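Does a Trade Certificate Still Get You Hired?

August 27, 2025

The hiring manager at Casuseo has read a lot of résumés, and she doesn't sound impressed by many of them. "Everyone is a team player," she says. "I skip that line."

She took over hiring in January. For an opening at the Brinby shop she got 80 applications and called in four people. I asked whether the certificate from Ginting, which costs students plenty, had helped any of them.

"It tells me they showed up for class," she says. "I still have to find out if they can do the work."

That isn't what the school's brochure says. Then again, employers like to complain about training they don't pay for – and when I put that to her, she shrugged. "Fair. We could do more of it ourselves." 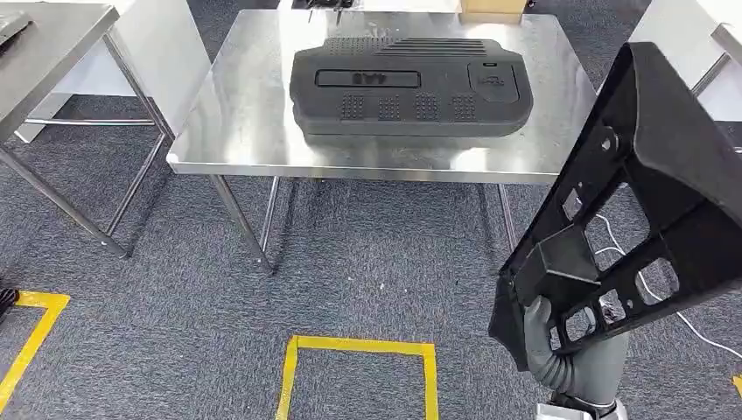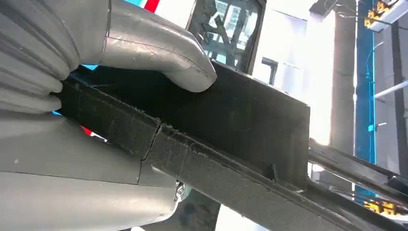
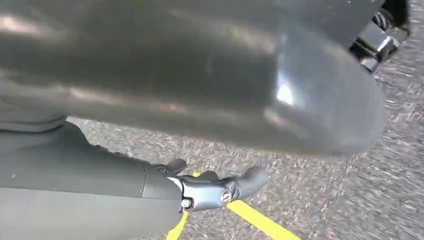

What she asks in the interview

She keeps it to roughly two questions: what did you get wrong at your last job, and who noticed first? Rehearsed answers bother her. "If the mistake is that you work too hard, we're done early."

I'm not convinced this picks better workers than a coin toss would. She admits that two of her own hires left for Cotik before their first year was up. "They interviewed great," she says. "I'd probably hire them again, and they'd probably leave again."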